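May 11, 2020
Football film charting, Hadley varsity. Notebook, K. Cordier

Punt protection, continued

Re-charted the February clips with the new tags. Old sheet had one column for "pressure", which mixed free rushers with rushers who beat a block. Split into two: FREE and BEAT. All tags so far are FREE, all through the left A gap. Snapper blocks right on every one, the guard sets wide, gap stays open. It is an assignment problem.

Snap-to-kick timing: J. Barbier and I timed the same clips separately and disagreed on two of them. She starts at first ball movement, I was starting when the ball clears the snapper's legs. Going with first movement. My earlier times need to be redone before anyone compares them with hers.

Punter takes an extra step on the rushed kicks. Can't tell from the sideline angle whether he drifts toward the gap or just lengthens the stride. End zone angle would settle it. O. Delorme has those files, asked her for the second half only.

Loltimari export

Still drops the down-and-distance field when the clip starts on a penalty. Workaround: type it into the comment field, prefix DD. Seven clips patched by hand. Boyer wants the prefix lowercase to match his script. Left as is until he confirms.

Tag list, current

FREE: rusher untouched to the block point
BEAT: rusher engaged, then past
STEP: extra punter step
WIDE: guard set outside his landmark

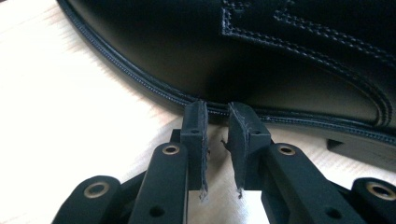

Open items

1. Retime my clips from first movement.
2. Get end zone angle, check drift against stride on STEP clips.
3. Ask Boyer about DD or dd.
4. Chart the four shield punts separately. Different rules for the guard, WIDE does not apply there.

Barbier has the sheet until Thursday. No edits to the timing column before then.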